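シミュレーション上の台所作業における多指ハンドと二指グリッパの比較
知能機械実習 後期課題報告書(Zaten班)

1. はじめに

私たちの班は、後期の実習テーマとして「電子レンジに箱を入れて扉を閉める」という、人間なら片手間に済ませてしまう作業を選びました。最初の班会議では、もっと派手な課題にしようという声もあったのですが、扉の開閉と物の出し入れの両方が入っていて、しかも失敗の仕方がいろいろありそうだということで、結局これに落ち着きました。いま振り返っても、よい選択だったと思っています(途中で何度も後悔しましたが……)。

比較したのは、五指の多指ハンドVanutnessと、平行に開閉する二指グリッパWerkicoの二種類です。腕の制御には、どちらの場合も同じ制御プログラムSharifiを使いました。班の名前のZatenは、私たちが一月に書き始めた実験管理用のスクリプトの名前から取っています。

2. 環境と準備

実験はすべてシミュレータの中で行いました。大理石のカウンターにトースターと電子レンジを置いた台所を使い、扉は開いた状態から始めます。視点は真上からのものと、胸の高さからのものを用意しました。はじめは胸の高さだけで十分だろうと考えていたのですが、手が庫内に近づくと自分の腕で箱が隠れてしまい、操作している側が何をしているのかわからなくなるのです。真上の視点を足してからは、少なくとも扉と手の位置関係はずいぶん読みやすくなりました。

操作はゲーム用のコントローラで人が行い、指の開き具合はスティックの倒し量に割り当てました。多指ハンドのほうは関節が多いので、全部を別々に動かすのは早々にあきらめ、「親指」と「残りの指まとめて」の二系統だけにしています。この割り切りのおかげで、初めて触る人でも少し練習すれば箱をつかめるようになりました。

試行はハンドごとに200回、合計400回です。一回の試行の上限は3,000ステップとし、それを超えたものは失敗として数えました。

3. 扉の操作でわかったこと

いちばん差が出たのは、予想していた箱の把持よりも、扉の操作でした。二指グリッパは扉の縁をはさむ向きが決まっているため、手首の角度が少しずれると縁に当たるだけで終わってしまいます。一方の多指ハンドは、指を開いたまま扉に近づけ、指の腹で押すように動かせるので、角度が多少ずれていても扉がついてきてくれました。
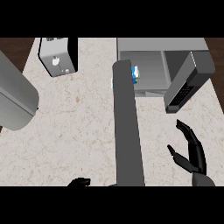
ただし、多指ハンドがいつも楽だったかというと、そうでもありません。親指を大きく開いた姿勢は物をつかむ前の構えとしては都合がよいのですが、扉のそばでは場所を取ります。指先が扉の裏側に回り込んでしまい、抜こうとすると今度は扉が一緒に動いてしまう、ということが何度もありました。対策として、扉に近づくときは親指を半分だけ閉じる「中間姿勢」をSharifiに登録し、ボタン一つで呼び出せるようにしました。地味な改良ですが、操作した全員に好評で、もっと早く作ればよかったと口をそろえていました。

真上の視点にも弱点があります。腕のリンクがちょうど庫内の手前に重なると、箱がほとんど見えなくなるのです。このときは視点を切り替えればよいのですが、両手を動かしている最中に切り替えボタンを押すのは思いのほか忙しく、慣れた人でも手が止まりがちでした。肘を少し外に逃がす姿勢も試してみたところ、箱は見えやすくなったものの、届く範囲がやや狭くなりました。

4. 所要ステップ数について

多指ハンドで成功した試行の中央値は1,480ステップで、上限の半分を下回りました。二指グリッパは箱をつかむまでは速いのに、扉の前で時間を使ってしまう試行が目立ちます。逆に多指ハンドは、箱に指をそろえるまでが遅く、そのあとは比較的なめらかに進みました。記録を並べて再生すると、前半と後半で得意な場面がきれいに入れ替わっていて、班のみんなで画面をのぞき込みながら「ここだ!」と盛り上がったのをよく覚えています。

なお、操作者によるばらつきはかなりあります。練習の順番をそろえなかったのは私たちの計画の甘さで、先に二指グリッパを触った人は、多指ハンドに移ったときすでに視点の切り替えに慣れていました。この影響を分けて調べるところまでは手が回りませんでした。

5. 残った課題

接触の計算にも悩まされました。指と扉が浅い角度で触れると小刻みに震えることがあり、摩擦の値を上げると震えは減るのですが、今度は箱が指に貼りついたような動きになります。最終的には両方のハンドで同じ値を使い、多少の震えには目をつぶりました。実機で同じことをすれば結果は変わると思いますので、本報告の比較はあくまでこのシミュレーション環境での話として読んでいただければ幸いです。

次に取り組む班には、まず手首にも視点を一つ追加することをおすすめします。それから、中間姿勢の角度は私たちが目分量で決めたままになっています。設定ファイルには値の横にメモを残してありますので、遠慮なく書き換えて使ってください。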